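Home | Local | Business | Opinion | Sports | Obituaries

Print this story | E-mail this story

Halar says its sorting trainers aren't being replaced. Some of them would like that in writing.

Halar, the returns and lost-property handler on the Grimshaw industrial park, plans to put its first automated unpacking stations into service in August. The company says the machines will take over "the dull end" of emptying bags, and that everyone now on the benches will still have a job afterward. What kind of job, and for how many hours, is less clear.

The stations are being supplied by Stotico. Before they can do anything useful they have to learn the work from people, and that part has been going on since spring. Bench staff pick things up with hand-held grippers, two fingers and a camera, while the recordings are stored for the software to study. Halar wants 2000 recorded pickups from each bench before it switches anything on.

So the sorters are, for now, doing their old jobs with a tool that makes them slower. Agnes Niven has worked in unpacking for nine years and says she could empty a weekend bag with her own two hands in the time it now takes her to get hold of a sock.

"They tell me I'm a trainer," she said during a break on Friday. "My pay slip says sorter. I asked which one it was and I was told they'd get back to me."

Halar's operations manager, Struan Galbraith, said the title change is real and the paperwork will catch up. He described the recording work as skilled and said the company values it. Asked whether it would carry a higher rate, he said pay was under review. He gave no date for the end of the review.

The case for the machines rests on a trial Stotico ran on its own premises, in which a station handled 400 items. Galbraith called the outcome encouraging. The company would not release the full results, and it would not say what the items were or who picked them. A box and a shoe are one thing. The contents of a bag somebody packed in a hurry are another, and anyone who has ever dug through a suitcase for a phone charger can see the problem.

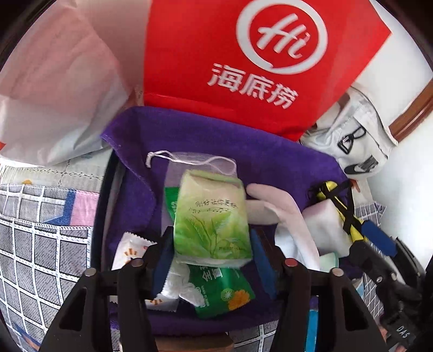 A pack of tissues held in a gripper above a towel-lined bag. Soft and crumpled items are part of the work.

Petrică Coman, a technician who looks after the grippers on the day shift, is more hopeful than most. He thinks soft things will come with practice and that the recordings are getting better every week. Wrappers bother him more. A person knows at a glance whether a wrapper is trash or still has someone's snack in it, he said, and he hasn't yet seen a convincing plan for teaching that to a machine.

He also raised something the company's announcement leaves out. When a station gets stuck, somebody has to clear it. Under the draft floor plan, one person would watch over several stations from a desk and walk over when a light comes on. Coman expects there will be plenty of walking at first.

That desk is what worries Ishbel Geddes, who speaks for the bench staff in talks with management. She doesn't doubt that one person can keep an eye on several machines on a good day. Her question is what happens to the people whose benches those machines are sitting on. Halar employs 60 people in unpacking. The announcement says there will be "no compulsory departures," and Geddes would like to know why the word compulsory is in there.

"You can keep everybody on the books and still cut their shifts in half," she said. "I've asked for guaranteed hours. I've had a very nice slide show."

She has also asked who owns the recordings. The staff signed a consent form in the spring, a single page, and several say they took it to be about safety cameras. Galbraith said the form was explained at a meeting and that the footage belongs to Halar and Stotico jointly. He didn't rule out its being used at other sites.

There is some local history here. Juvness, the packing firm that used to occupy the unit next door, brought in automated labeling with the same kind of promise about nobody losing out. Berkay Ağca worked there then and is on Halar's evening shift now. He says nobody was let go from Juvness because of the machines. People left when the overtime dried up, one after another, and weren't replaced.

Halar says the comparison is unfair and that its business is growing. It may be. The company did not provide figures for the past year when asked, though it did supply a brochure, in which a smiling woman with a tablet stands beside a very clean machine.

Geddes and Galbraith are due to meet again before the stations are switched on. Niven, in the meantime, is still short of her 2000. She says she is in no rush.

Print this story | E-mail this story

We use cookies to improve your visit. By continuing to read you accept our cookie policy. Sign up for our free morning newsletter.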